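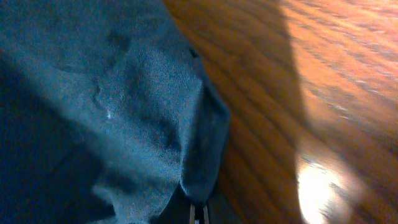 Skondale Residence: Laundry and Folding Room
Frequently Asked Questions

The following answers apply to all residents of Skondale and to family members who assist them with laundry. Questions that are not covered on this page may be sent to Eirlys Maddocks, Household Services Manager, at the main office.

Who may use the folding room?

The folding room is open to every resident, in all wings. Visitors may use the table when they are helping a resident, provided that they sign in at the reception desk as usual. Outside groups are not permitted to book the room for their own laundry.

What are the opening hours?

The room opens at 7:00 a.m. and closes at 9:30 p.m. Residents are asked to begin their last load no later than 8:00 p.m. During December the room closes at 6:00 p.m. on the evening of the winter supper. The exact date is posted on the door.

Is there a charge?

Use of the folding table is free. Washing and drying are paid for with the residence card. A deposit of $50 is taken when the card is issued and is returned in full when the resident moves out. Lost cards should be reported to the office in Room 343.

How should dark clothing be sorted?

Navy, black and charcoal items should be washed together in cold water, inside out where the garment allows it. Red and coral items should be washed apart from them for at least the first few washes. Once everything has been dried, dark and bright clothes may share a pile on the table while they wait to be folded. A dry garment will not normally pass color to another.

Why should a garment be spread out before it is folded?

Creases that are folded in tend to stay in. Hold the garment at two points, well apart, and draw it out until the fabric between the hands no longer sags. Lower it to the table and smooth it from the center toward the edges. Soft and fleecy fabrics need only a light pull, and knitwear should not be stretched at all.
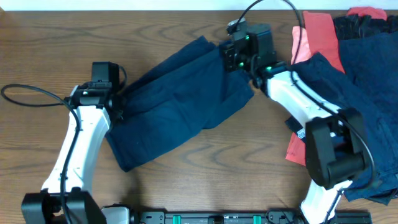 How should the rest of the load be kept while one item is being folded?

Keep the unfolded clothes together on one side of the table and leave the other side clear. Residents who are right-handed generally find it easier to keep the pile on the right and to place finished items on the left, but either arrangement is acceptable. Clothing should not be left on the floor or on the window sills.

Where two residents are using the table at the same time, each should keep to one half. Name tags are available from the drawer by the door and may be placed on top of a pile.

What is the recommended method for a shirt or sweater?

The method taught at Skondale has four steps.

1. Lay the garment face down with the neck pointing away from you.
2. Fold one side in toward the middle and bring the sleeve straight down over it.
3. Repeat on the other side, so that the two long edges are parallel.
4. Bring the hem up to the neck in one fold, or in two folds if the item will be stored upright in a drawer.

Trousers are folded once lengthwise and then in thirds. Cardigans should be buttoned first.

May the table be used for ironing?

Ironing directly on the wood is not permitted. The surface is finished timber, and heat will mark it. Ironing boards are kept in the cupboard outside the room and must be returned there after use. Spray starch and stain removers should also be kept off the table – a damp cloth is enough for cleaning it, followed by a dry one.

How much space does one load need?

A single load will usually fit at one end of the table, with most of the wood left free for folding. Heavier items such as bathrobes take up more room than their weight suggests, and residents may wish to fold those first so that the heap becomes manageable.

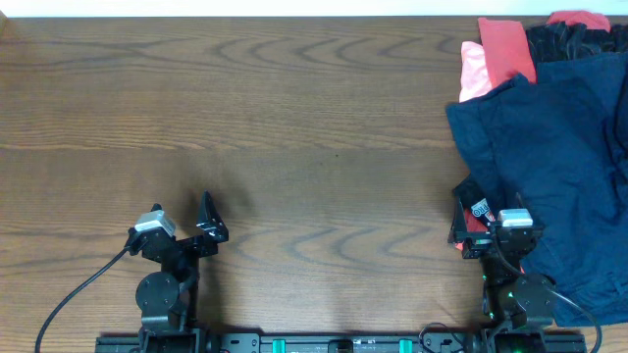
Photo: Skondale Household Services

Residents with a large amount of laundry are welcome to bring it in two trips. The table may be used for as long as is needed, although we ask that it not be occupied for more than 2 hours when others are waiting.

What should be done with lint and loose threads?

Light specks show readily on dark fabric. A lint roller is kept on the hook beside the door, and refill sheets may be requested from Berwyn Ellis in the supply office. Loose threads should be trimmed with scissors and never pulled. Please empty the dryer filter after each load, as most lint on finished clothing comes from a full filter.

What happens to clothing that is left behind?

Items left in the room at closing are folded by staff and placed in a labeled bag on the shelf outside Room 343. Bags are held for 2 weeks. After that, unclaimed clothing is washed again and passed to the Anozie clothing exchange, which is run by residents on the ground floor. Gwenllian Yorath keeps the record of items that have been passed on and can tell a resident whether something may still be recovered.

Are folding boards available?

Two plastic folding boards may be borrowed from reception. They are suitable for shirts and light sweaters. They are not recommended for thick garments, which tend to slide as the panels are turned.

Can a resident with limited grip or reach receive help?

Assistance is available each morning between 10:00 and 11:30. A member of staff will hold the other end of a large or heavy item, or will fold a full load with the resident seated at the table. Requests should be made to Cledwyn Price by the previous afternoon. There is no charge for this service, and it may be arranged on a regular basis.
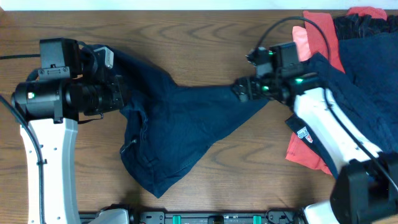 Can a large garment be folded by one person?

A large garment can be folded by one person if the table is used to carry its weight. Lay it flat, fold it in half from one side, and walk around to the far end before making the next fold. Lifting the whole piece into the air is tiring and usually lets one corner slip.

How should folded clothes be carried back to a room?

Stack the heaviest items at the bottom and keep the stack below chin height. Cloth carrying bags with flat bases are available at reception. The elevator should be used for any stack that requires both hands.

Does the residence recommend a particular detergent?

No brand is recommended. Residents may bring any detergent that is suitable for the machines, in liquid or powder form. Those with sensitive skin may prefer an unscented product and should run an extra rinse.

How can a fault or a damaged surface be reported?

Please report scratches, splinters or rough edges on the table to reception and avoid using that part of it. Knitted and brushed fabrics catch easily, and a small repair made early will prevent snags. Faults with a washer or dryer should be reported with the number printed on the front of the machine.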